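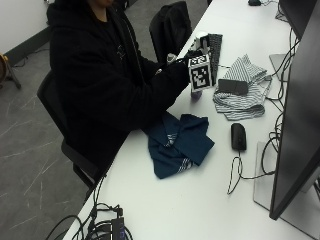 Why not just learn the calibration? Someone from Landbridge typed that into the question box before I'd even got my title slide up, and then added that their whole team had stopped printing markers and wanted to know why we hadn't. So I've thrown away my opening and I'm going to start with that instead.

Short answer: because I want to know when I'm wrong. A learned calibration gives me a number and a shrug. A cube with black and white squares on it gives me corners, and I can measure how far each corner is from where my software said it would be. When the error goes up I can go and find out why. I like that an awful lot!

SLIDE 2 – what we're building

Say the name slowly, people always mishear it: Colent. It's the bit of software that sits between the cameras and the planner. It takes in pictures of hands, gloves and objects, plus whatever the wrist sensors are saying, and works out where everything is in one shared set of coordinates. The planner (that's Chauvin, different repo, different talk) only ever sees the output. If Colent is 2 centimetres out, Chauvin will cheerfully plan a perfect grasp of thin air.

(Pause here for the thin air clip. If it doesn't play, carry on, don't fiddle with the laptop like in December.)

SLIDE 3 – the cube

Markers on more than one face, held in two gloved hands, over a desk with all the usual stuff on it. Cloths, phone, mouse, cables. I get asked about the desk a lot. We calibrate in the same mess we work in, so the detector has to cope with a keyboard behind the target and fingers wrapped round the edges of it.

Fingers are the interesting part. A glove over one side of the cube can hide a marker completely, and the old code threw away the whole view when that happened. Now we solve with whatever faces we've got and let the uncertainty grow. One face on its own gives you a pose that can flip – it's the classic flat marker problem, two answers that look almost equally good. With a second face, even a small one seen at a nasty angle, the flip nearly always goes away. So: keep two faces showing. If you remember one thing from me today, make it that.

SLIDE 4 – time

I lost most of a winter to this one. The cameras run at 60 frames a second, the gloves run at whatever they fancy, and each has its own clock. If you wave the cube about while the clocks disagree, the error looks exactly like a bad camera position. I re-measured that camera position so many times.

What we do now is estimate the time offset along with everything else. You need some movement for that to work, a slow tilt and a turn, nothing dramatic. Then hold still for the pose part. Yes, it's two passes. Yes, I've tried doing it in one. Ask me at the break and I'll show you the plot, it's horrible.

SLIDE 5 – the numbers

Our last batch had 2748 views in it. The solver keeps up to 2000 and drops the rest, starting with near-duplicates, so ten seconds of somebody sitting perfectly still doesn't outvote everything else. That change was about a dozen lines and it did more for us than the fancy new optimiser did. Slightly annoying, as I wrote the fancy new optimiser.

(Don't read the table out. Point at the right-hand column and move on.)

SLIDE 6 – back to the question

So, Landbridge, would I use a learned method? Yes, for spotting drift in between. I'd love something that watches the residuals all day and tells me to get the cube out. We've got a rough version on a branch and it's right often enough that I've stopped ignoring it. I still wouldn't let it move a camera transform without asking.

What I'd really like help with is reflective stuff. Glossy things near the target give us false corners, and our filter is basically a pile of thresholds I'm not proud of. If anyone here has done better, please come and find me.

SLIDE 7 – links

Code, marker sheets and the config from these slides are in the Durcombe repo, under tools. Print the sheets at full size and measure one with a ruler before you stick it on anything. Printers love to scale to fit.

Slides last changed May 22, 2024. Questions!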